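Tips for a two-arm table clearer

We've been building ours evenings in the shared shop since April, and I'm still grinning every time it grabs something! A few things that helped:

1. Start with stiff trash. Cardboard and pens are easy — thin wrappers take far more practice.

2. Use a small bin with a liner and stand it right up against the table, so both grippers can reach the rim.

3. Give each arm its own side of the bin, and bring them in slowly. I run ours at 23 percent speed with paper on top of the pile.

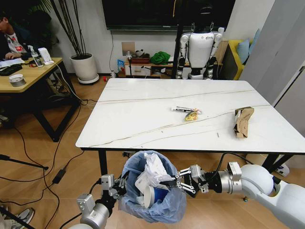
4. Save every run you like. Our folder is up to 246 (so fun to scroll back through).

Recent tips
Gripper pads from an old mouse mat
Taming cables on the Jovska arm
Grestico shop cart, part 2

© 2022 Gronemar Workshop | Contact | Back to top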